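Against the Wish List

By Bukola Oyewole
4 February 2025
6 min read

My niece will have seven years next week, and this morning her mother sent to the whole family a link. When I opened it, I found a list of 14 presents with prices, sizes, colors, and a small button next to each one. If you press the button, the present becomes gray and nobody else can choose it. By the time I looked, ten of them were already gray. I took a pair of rain boots. The whole thing needed less time than I need to boil an egg.

I want to write against this list, but I want to be fair to it first. I know very well why it exists. My sister is not a greedy person. She lives in a small apartment and she has a big family on both sides. Two years ago the child received three copies of the same puzzle, and my sister had to write three thank-you messages, each one pretending. The list saves her from this. It saves money, it saves space, and it saves the aunts who live far away from the fear of choosing wrong.

Still, I felt something sad when I pressed the button, and I have tried since then to understand what it was.

When I was a child we had no lists. In my grandmother's house a present arrived inside newspaper, tied with the string from the bakery, and the person who gave it stayed in the room to see your face. I received many wrong things. An uncle gave me a wallet when I had no money to put in it. A neighbor gave me a book about fishing. I never fished in my life, but I read this book four or five times, because it was raining and it was mine, and even now I can tell you what a float is for. If there had been a list, the fishing book would not have been on it.

This is my first argument. A list can contain only the things that we already know. A child of seven knows what her friends have and what she saw in the store, and her mother knows what she needs for school. All this is real knowledge, and I respect it. But it leaves out everything that the other people around the child know. I know some things about paper and ink, from my work. My brother knows how to repair a bicycle. Our cousin sings. When each of us chooses a present alone, we bring a small piece of our own life and put it in front of the child, and she can take it or leave it. With the button, we bring only our payment card.
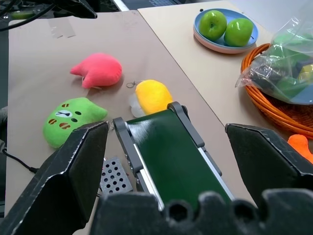

Soft toys on a table.

My second argument is about attention. To choose a present for somebody, you must think about this person for some time when they are not there. You walk in the street and you ask yourself, would she laugh at this? Is she too old for that now? You remember that in October she refused to take off a certain yellow hat, even at the dinner table. For me, this thinking is the real present, and the object is the proof that it happened. I don't believe that I thought about my niece when I bought the boots. I thought about the delivery date.

A colleague to whom I explained this told me that I am confusing two things. She said, you can think about the child as much as you like and still buy the boots. It is a good answer. I carried it home with me and I could not find the hole in it for several days. In theory she is right. But I have noticed that when a task is made very easy, I do only the easy part of it. I had the same experience with my letters, when I stopped writing them by hand. I promised myself that the time saved would go into longer letters, and they became shorter.

There is also the other side, the side of the one who receives. We speak a lot about protecting children from disappointment, and I agree that nobody should make a child sad on purpose. But opening a wrong present in front of a person who loves you is a kind of school. You learn to look past the thing and see the hand that holds it. You learn to say thank you in a way which is not a lie, and this is difficult, and I am still learning it at my age. I remember the face of my uncle with his wallet. He was more nervous than I was. I think it was the first time I understood that an adult could want something from me, and that what he wanted was very small and I was able to give it.

I must be honest about the weak places in my opinion. The first one is money. For a family that has little, a wrong present is a real loss, and it would be ugly to tell such a family that they should enjoy the surprise. When parents need a winter coat for their child, they should say "a coat, this size," and we should buy the coat and be glad they asked. The same is true for a new baby. New parents are tired, they need what they need, and nobody was ever made a better person by receiving nine blankets.

The second weak place is that I have no children, and the objects I choose with so much feeling will live in the apartment of another person. My sister told me this on the phone, and she was not very gentle. She said, "You bring the poetry and I do the dusting." I laughed, but I wrote it down afterward, because she is right and I did not want to forget it.

So what do I propose? I do not ask to throw away the list. I would like it to be shorter and to have an empty line at the bottom. Let the parents write the five or six things that are really needed, and then let them write: the rest is up to you, please keep it small. "Small" solves a large part of the problem of the apartment. A small wrong thing can sit in a drawer for years and make no trouble. My fishing book was thinner than my thumb.

I would also like us to give more often without a date. My grandmother hardly noticed birthdays. She gave when she found something, on any ordinary day, and she would take it out of her apron pocket as if it had been there all the time. It was a button with a ship on it, or a pear. You could not prepare your face, and she could not prepare hers. I don't know how to put such a thing on a website.

The boots will arrive on Friday in their box, with a printed card where my name will be spelled correctly. They are good boots and the child needs them. Yesterday evening I also went through the drawer of my desk, and I found a little brass pencil sharpener in the form of a globe, a bit scratched, which still cuts well. I don't know if she will like it. I wrapped it in newspaper, and I am going to take the train so that I can be in the room.

Related reading
The Neighbor Who Returned My Umbrella
Why I Still Write Down Phone Numbers
In Praise of the Short Visit
What We Keep in Drawers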